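3/18/20

Bench drawers, part four

The drawer boxes are glued up and four of them are square. The fifth is out by a little under a sixteenth corner to corner, which I can live with because it goes at the bottom and will hold sandpaper. I know why it happened. I put the clamps on in a hurry and left the last one slightly above the joint line, so it pulled the front in as it tightened. Checking the diagonals before walking away would have caught it.

The bigger job this week was the slides. I had bought side-mount ball bearing slides in December, the 20 inch Skikard ones, before I had settled the depth of the carcass. The carcass ended up with 19 5/8 inches of usable depth behind the face frame. The choices were to return the slides, cut a relief in the back panel, or make the drawers run on wood. The return window had closed. I looked at the relief cut and decided against it, as the back panel is doing most of the work of keeping the cabinet from racking, and the holes would have landed right along its edge.

So, wooden runners. Each one is a strip of hard maple, 3/4 by 1 1/8, screwed to the carcass side through slotted holes so the side can move with the seasons. The drawer side has a matching groove cut on the table saw with a dado stack. I cut the grooves 1/32 wider than the runners and 3/8 deep. On the first test the drawer stuck at the halfway point. A straightedge on the carcass side showed a slight belly there, and planing the middle of the runner cured it. The other runners needed less, one or two passes each.

Layout was done off a single story stick. I marked all the runner centers on it once, clamped it to the front edge, transferred the marks, then did the same at the back. Measuring each one with a tape is how my last cabinet got a drawer that slopes. The stick was an offcut of poplar and it is now labeled and hanging with the others.

Screws are number 8 by 3/4 pan head. I had to go to Botha for these because the jar I thought was full of them turned out to be 5/8. They sell them by weight out of bins, and the scale at the counter was off, so I came home with 383 when I had asked for 100. I counted them during a conference call. They are now in the jar.

For finish I used paste wax on the runners and in the grooves, and nothing at all on the inside of the boxes. Oil inside a closed drawer smells for months. The outside of the cabinet will get two coats of Prornia wiping varnish, which I have used before on the sharpening station. It goes on thin and takes nearly 11 hours to dry in my garage at this time of year, despite what the can says. I scuff between coats with a gray pad and wipe down with a dry cloth.

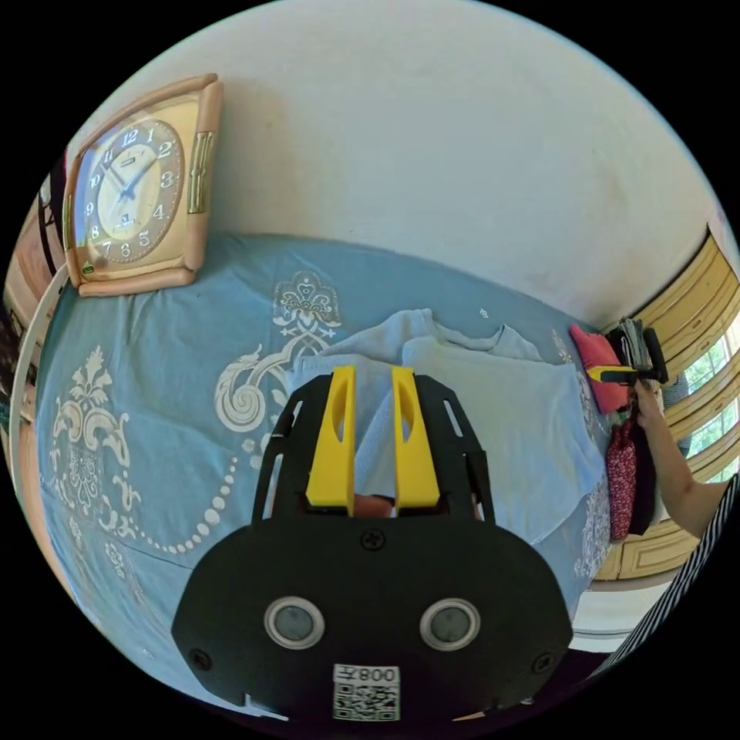
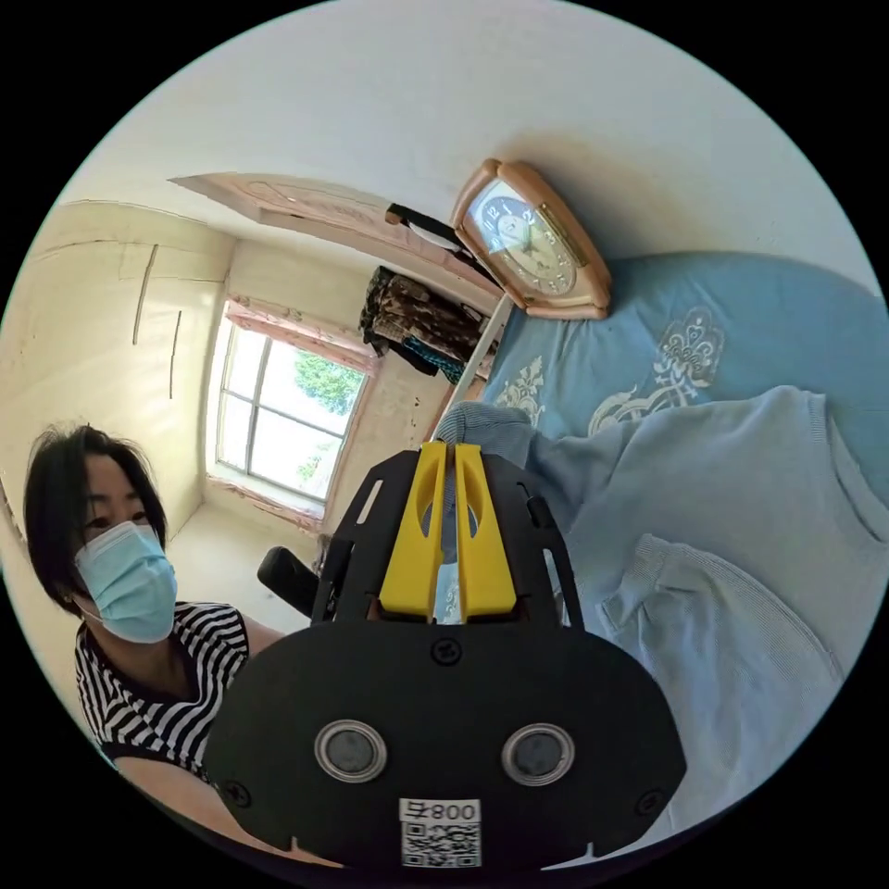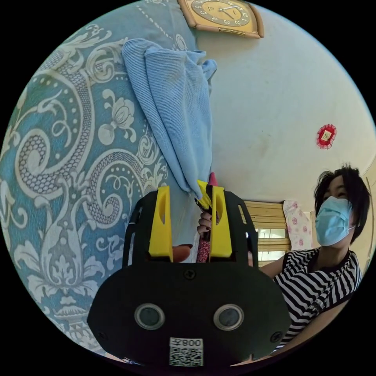
Drawer fronts are next. I have one board of cherry, 8 inches wide after jointing, that came from the Holtlow yard two years ago. If I lay the fronts out end to end the grain will run across the top row without a break. The lower three will have to come from a second board, and the color is close but the figure is straighter. I may put that one at the bottom in the hope that shadow takes care of it.

The fronts will be attached with screws from inside the box through oversized holes with washers. That gives about 1/8 of adjustment each way. I set the gaps with playing cards, four per side, and use double-sided tape to hold each front while I drive the first two screws. The tape stays in.

Pulls are undecided. I have a bag of plain steel ones that are the right spacing but stick out far enough to catch a pocket. The other option is a scooped finger groove along the top edge of each front, cut with a core box bit before assembly. I made one in scrap pine last night and it is comfortable, but it fills with dust, and the bench sits right next to the lathe. I will probably do a second test with the groove underneath.

Still to do after that: the kickboard, the stop blocks at the back of each runner, and moving the vise two inches to the left so the top drawer clears the handle.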